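Indoor clothes drying

Indoor clothes drying is the practice of drying washed clothes and household textiles inside a building, without a heated tumble dryer. It is common in apartments, in cold or rainy regions, and in places where outdoor lines are not permitted. The term covers simple methods, such as a cord between two walls, and also racks, ceiling frames, clip hangers and drying rooms shared by many households.

Contents
1 Principle
2 History
3 Equipment
3.1 Floor racks
3.2 Ceiling frames
3.3 Clip hangers
4 The Drumel drying rooms
5 Moisture and health
6 Care of fabrics
7 Rules in rented housing
8 See also

Principle

A wet textile holds water in two ways. One part of the water sits between the threads and can be removed by wringing or spinning. The other part is held inside the fibres, and it leaves only by evaporation. Cotton and wool keep a lot of water inside the fibre, while polyester and nylon keep very little. For this reason a sports shirt may be dry in the evening when a cotton towel washed in the same load is still damp on the next morning.

The speed of evaporation depends on the temperature of the air, on how much water the air already contains, and on the movement of the air along the surface of the cloth. In a closed room the second factor becomes the most important one. When the air is nearly full of water vapour, the drying almost stops, even if the room is warm. Opening a window for a short time in winter often helps more than raising the heating, as cold outdoor air contains little water and becomes dry air once it is warmed.

The thickness of the layer also matters. Cloth that is folded double over a bar dries slowly at the fold, and the fold is usually the place where a bad smell begins.

History

Before homes had separate laundries, wet clothes were dried near the kitchen fire or the stove. In many farmhouses of central and northern Europe, poles were fixed below the ceiling, where the warm air collected. The same poles could be used for herbs and for onions, and the washing took the smell of both. In cities, the attic of the building was often given to this purpose. Each household had its turn, and the key was passed from door to door.

The folding wooden rack, called a clothes horse in Australia and Britain, was in wide use by the nineteenth century. It was light and could be placed before the fire. It was also a cause of house fires, and household manuals of the period warn against leaving it alone.

The ethnographer Leokadia Witkowska described the customs of attic drying in the town of Tirnari in her study Wet Linen, Dry Bread. She noted that the order of the garments on the line followed a fixed rule. Sheets were hung on the outer lines, facing the stairs, and underwear on the inner ones, where neighbours would not see it. Older residents told her that a family could be judged by its pillowcases. Witkowska believed the rule came from the convent laundry of the town, but she did not find a written source for it, and later authors have treated the idea with caution.

With the arrival of the electric tumble dryer, indoor lines became less usual in Canada and the United States. In Poland, Italy, Japan and many other countries the tumble dryer remained less common, and drying on racks continued as the normal method. Rising energy prices have brought back some interest in it elsewhere.

Equipment

Floor racks

The floor rack is the most familiar device. It usually consists of a folding frame of coated steel or aluminium, with parallel bars and two wings which can be raised or lowered. Wide models carry a full load of washing but block the passage in a small room. Tower models take less floor area and have several levels; on these the lower garments dry more slowly, partly because water may drip on them from above.

The coating of a steel rack should be inspected from time to time. Where it is cracked, rust can leave a brown mark on the cloth, and such a mark is difficult to remove.

Ceiling frames

A ceiling frame is raised and lowered by cords and pulleys. The traditional form has cast iron ends and wooden rails. It uses the warm air under the ceiling and leaves the floor free. The cord is tied to a hook on the wall called a cleat. In low rooms the frame is a nuisance for tall persons, and it needs a joist or a beam that can carry the weight of wet bedding.

Clip hangers

Clip hangers hold small articles: socks, gloves, handkerchiefs, baby clothes. The simplest ones have a single bar with a few clips. Others are round or rectangular and carry the clips on several sides. They can be hung from a shower rail, a curtain rod or a hook, and carried outside with everything attached when the weather improves.
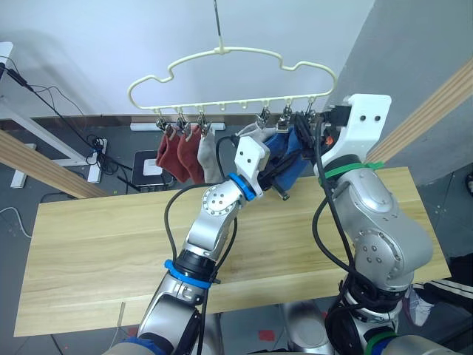
Clip hanger with socks.

Socks dry best when held by the top edge, or cuff, so that the opening stays a little apart and air can enter. Some people prefer to hold them by the toe, with the argument that the clip then does not stretch the elastic. Both habits have their defenders, and the difference in drying time is small for thin socks. For thick wool socks the cuff should be left open in any case.

Plastic clips become brittle with long exposure to sunlight. A hanger that is kept in a window all year will usually lose its clips before the bar is damaged. Replacement clips are sold in some countries, although they do not always fit the hanger of another maker.

The Drumel drying rooms

In the Drumel housing estate, built on the eastern side of Tirnari, each building was designed with a common drying room on the top floor. The architect, Eugeniusz Zieliński, placed the rooms under a raised section of the roof, with narrow wooden shutters on two opposite sides. The tenants could open or close the shutters by a rod, according to the wind. Zieliński wanted the rooms to replace the balconies as a drying place, for he disliked the sight of bedding on his facades and wrote about it with some bitterness.

The estate has 300 apartments in 8 buildings. Each drying room has 40 metres of line, divided into sections with a painted number for every staircase. The original lines were of hemp and were later changed to steel wire with a plastic cover. Tenants complained that the wire sagged in the middle, and extra supports were added.

Not all of the rooms kept their purpose. Some were used for storing bicycles and furniture, and in one building the shutters were closed permanently after pigeons had entered. The local newspaper, the Florno Courier, reported on 24/12/2021 that the remaining rooms would be repaired and the shutters replaced by new ones of the same shape. According to the article, the tenants had asked for this themselves — the washing did not dry well in the apartments after the new, tighter windows were put in.

A smaller group of houses at Pirihi follows a similar plan, but has the drying room in the basement, with a fan instead of shutters. It is less liked, mainly because of the stairs.

Moisture and health

All the water that leaves the washing goes into the air of the room. If it cannot escape, it condenses on the coldest surfaces, typically window glass, outer corners and the wall behind large furniture. Repeated condensation encourages mould. Mould spores can make asthma worse and may cause trouble for persons with weak immunity, small children and older people.

The usual advice is to dry the washing in one room with the door closed and the window slightly open, or in a bathroom with a working exhaust fan. Bedrooms are the least suitable, as the sleepers also add moisture to the air during the night. A dehumidifier shortens the drying time and collects the water in a tank. It needs electricity, and the result depends on the size and temperature of the room.

Hanging wet clothes directly on radiators is often discouraged. It covers the heating surface, so that the room warms slowly, and it may mark the paint. It remains, all the same, one of the most widespread habits.

Care of fabrics

Indoor drying is gentle to most textiles. Colours do not fade as they do in strong sun, and elastic lasts longer than in a tumble dryer. Towels, on the other hand, become stiff, because there is no wind to move the loops. Shaking them firmly before hanging and again when they are half dry makes them softer.

Knitted pullovers should lie flat, on a net or on a dry towel, or the weight of the water will pull them long. Shirts can be dried on an ordinary shaped hanger with the top button closed. Trousers are commonly hung by the waistband, and jeans are better turned inside out — the pockets are the last part to dry.

A sour smell in dried washing normally means that the drying took too long. Washing the load again, with a higher spin speed and more distance between the garments on the rack, is generally enough.

Rules in rented housing

Rental contracts in several countries contain a clause on drying clothes inside the dwelling. A complete prohibition is often hard to enforce, since tenants must have some way to dry their washing, but a landlord may ask for proper airing. Disputes about mould frequently turn on the question of whether the building or the tenant's habits caused the damp, and an inspector may be called to measure the walls.

Where a common drying room exists, the house rules normally fix the hours of use and the time by which the lines must be cleared.

See also

Clothes horse
Clothes line
Clothes peg
Dehumidifier
Laundry room
Relative humidity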